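From: Adelmo Bassi
To: nemgate-users
Subject: Re: [nemgate-users] depth holes inside the washer drum

On a March evening, Trarach wrote:
> We're on Nemgate 4 with the stock Maes segmenter. Table and shelf
> pickups are fine, but as soon as the target is the washer opening the
> planner says "no free volume" and quits. The depth map looks like
> Swiss cheese in there. Is anyone getting a usable drum model, or do
> you all just hard-code the opening?

Hi Trarach, hi all,

Oh boy, yes, welcome to the club! We lost a good chunk of the month to this one. The drum is shiny steel with little holes all over it, so stereo matching latches onto the wrong hole half the time and gives up the other half. Then the voxel map fills the missing bits as occupied (that's the default, look for unknown_is_solid in your config) and the planner thinks somebody poured concrete in your washer.

What we do now is skip the drum depth completely. We fit a circle to the rubber gasket – it's black, it's thick, it's matte enough, and the color edge against the bezel is good from most head poses. That gives you a center and a normal. Then we drop in a plain cylinder behind it and tell the map to trust the cylinder over the sensor.
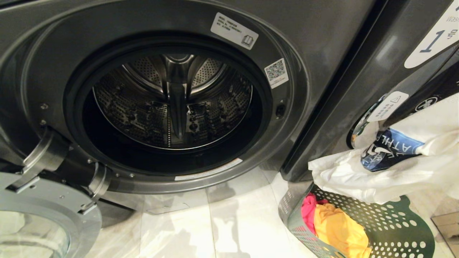
Two things bit us after that. First, the lifter paddle. A plain cylinder has no paddle, so the arm would happily plan straight through it. I added a box for it, with the angle taken from the brightest long ridge in the color image, and that's been good enough in 26 of our logged runs out of 26. Second, the open door. Its glass is clear, so depth sees right past it and the elbow wants to swing through there. I hang a fat keep-out disc off the hinge side and inflate it by 4 cm. Ugly, but I sleep fine.

Oh, and turn off the label filter in Maes if you have it on! It was eating the stickers on the bezel and taking bites out of the gasket edge with them, and the circle fit went wobbly.

The basket is a different headache. Ours has round holes in the sides and the segmenter kept splitting it into 7 or 9 tiny objects. Skavia has a merge step on their branch that fixes it, and I'd take that over tuning thresholds all week.

I can push the gasket fitter tonight if you don't mind messy code. Which head pose are you using when you look in? If it's the straight-on one, try a bit higher and looking down, the fit gets a lot calmer.

Adelmo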